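## 4. Packing the small carton

This section covers the small brown carton used for pens, markers and other light desk items. For larger goods, see the Fludenance carton guide in section 6.

### 4.1 Before you start

Clear the tabletop and wipe it down. Grit on a dark surface is easy to miss and will scratch the underside of the carton when it is turned.

You will need:

- one small carton
- the items on the packing slip
- one Zuta address label
- paper tape, if the order is going abroad

Put the carton down near the middle of the table. It doesn't have to be square to the edge – most people find a slight angle easier on the wrists.

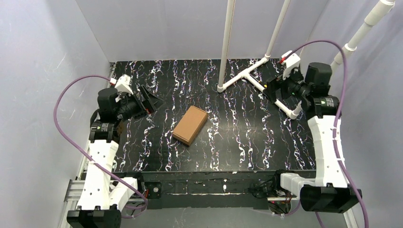

*Fig. 4a. Small carton, closed, on the marbled top.*

### 4.2 Opening the carton

1. Turn the carton so that the lid hinge is away from you.
2. Lift the front edge of the lid with both thumbs. Do not use a blade.
3. Fold the lid right back until it stays open by itself.
4. Ease the side flaps outwards. Leave the tabs folded.
5. Check the inside for loose scraps of card and tip them out.

**Caution:** A carton with a torn hinge must not be used, even if the tear has been taped. Put it in the recycling cage and take another.

### 4.3 Putting the items in

1. Check each item against the packing slip.
2. Lay pens and highlighters flat, side by side, with all the caps at the same end.
3. Keep any barcode label facing up so that it can be read without lifting the item out. 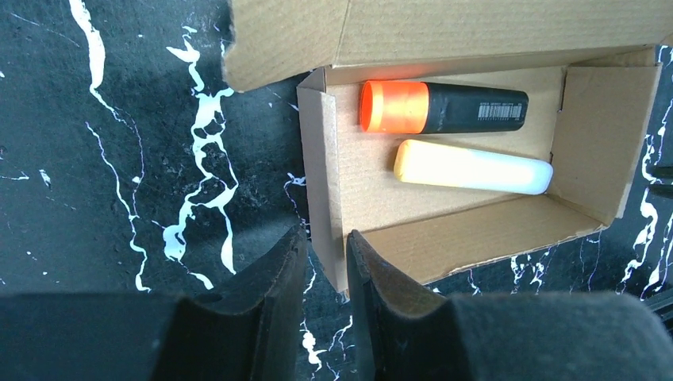 4. Add nothing else on top unless the slip says so. The carton is rated for 204 g, including its own weight.
5. If the slip lists a Darwish refill pack, put it in last.

**Note:** Two highlighters will slide about in transit. This is acceptable for Pomesov orders. For all other customers, add one sheet of crumpled tissue.

### 4.4 Closing and checking

1. Fold the side flaps in first.
2. Bring the lid over and tuck its front edge down.
3. Press along the front with a flat hand. The lid should lie level.

Keep the space around the carton free until it has been checked.

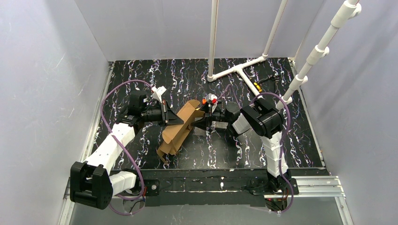

*Fig. 4b. The work surface, with its marbled pattern running from back to front.*

4. Look at the top face from directly above. A bulge means that a flap is caught, so open the lid and start again from step 1.

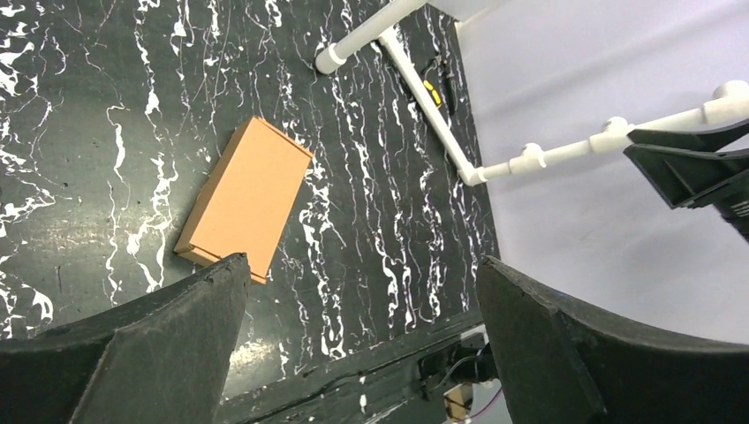 5. Stick the address label on the top face, 40 mm in from the short edge.
6. Move the carton to the outgoing shelf – no more than 100 to a shelf, stacked flat.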